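Home | Newsroom | Products | Support
2 min read

Plultent pauses Mevudwood grip firmware after slip fault

ZALTALSIDE, 2026-01-15. Hi all, Lev Palamarchuk here from Plultent. We've pulled version 7 of our Mevudwood grip firmware, and I'd rather you heard why from me.

The fault is in the force limit. After a long hold, the software can read a steady grip as an overload and ease the fingers open. We logged 12 drops in 1,188 holds, all on smooth crockery (my poor mugs!). No one was hurt.

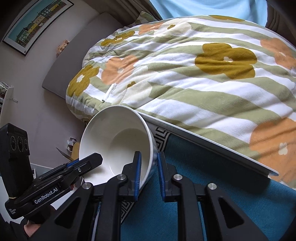
Version 7 went through our Chornovol bench tests mostly on boxes and tins, and that's on us. A glossy white bowl tipped on its side, one blue-padded finger inside the rim and the other bracing the outer wall, is a much meaner ask, and we're adding grips like that to every release check.

If you're running version 7, please roll back to 6 and keep your feet clear of anything breakable. We're aiming for a fix in April, and I'll post the test logs with it.

Share 12 | Comments 7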